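3.2 What goes in the box: sorting small desk items by hand

I should say up front that I came to this part of the study thinking it would be the boring bit. It was my favorite by the end. Figure 2 gives a fair idea of the sort of table I spent February looking at.
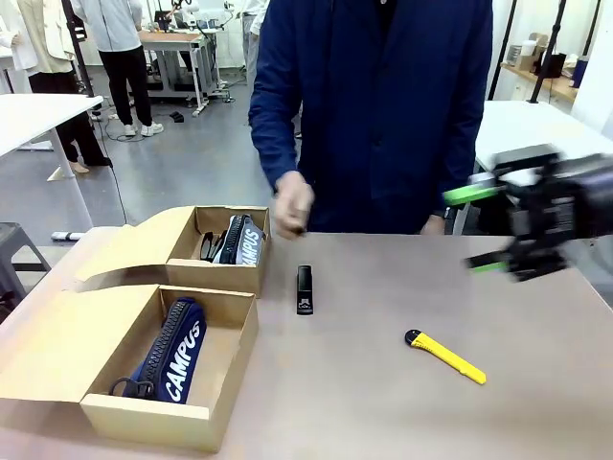 Figure 2. Two open cardboard boxes with pouches and a pair of glasses in them, and more small items out on the tabletop.

3.2.1 The items

Everything we used was ordinary desk stuff: pencil cases, zippered pouches, eyeglasses, a yellow utility knife, that kind of thing. I wanted items people already had opinions about. You give someone a plain block and they put it wherever there is room, but give them a pair of glasses and they slow down, they look for a side wall to tuck it against, they fuss a bit. In the figure the glasses are up against the left side of the rear box, next to a navy and light gray pouch standing on its edge, and I saw that kind of placement a lot (more on this in 3.4).

The two cases marked CAMPUS gave me some trouble in the coding. Both have navy in them and both carry the same word in white, so in my early notes I kept writing "the CAMPUS one" and then had no idea a week later which one I meant. I went back and split them into "pouch" for the two-tone one and "pencil case" for the dark one with the black zipper and the little loop handle. If you are planning something similar, please name your items before you start!

3.2.2 The boxes

We stuck with plain corrugated boxes with attached lids that fold back. I had tried loose trays in the Bradham pilot and did not like them – people treated a tray as a place to park things for a minute, and then moved them again. A box with a lid seems to say "this is where it lives now." The Mangubat coding sheet has a column for lid position, which I nearly dropped and am glad I kept. A lid folded flat takes up table space, and in the tight layouts that changed where people set things down.

3.2.3 Coding

I coded 852 placements in all. Each one got a box, a position (wall, corner, or open floor) and an orientation (flat, on edge, or upright). Pouches were the messy category. A soft pouch on its edge may be leaning on something or just holding itself up, and from a still I often could not tell, so I folded both cases into "on edge." Daler used finer categories and I can see the appeal, but I could not apply them the same way twice.

I then recoded 300 of the placements after a long break, without looking at my first pass. Most of the disagreements came from pouches, as you might guess, and a good number of the rest came from small things lying on the open table, where I had to decide if an item was waiting its turn or had been left out on purpose. I ended up using the Brunora rule for those: if it is on the table when the layout is scored, it counts as "out," whatever the person may have meant by it.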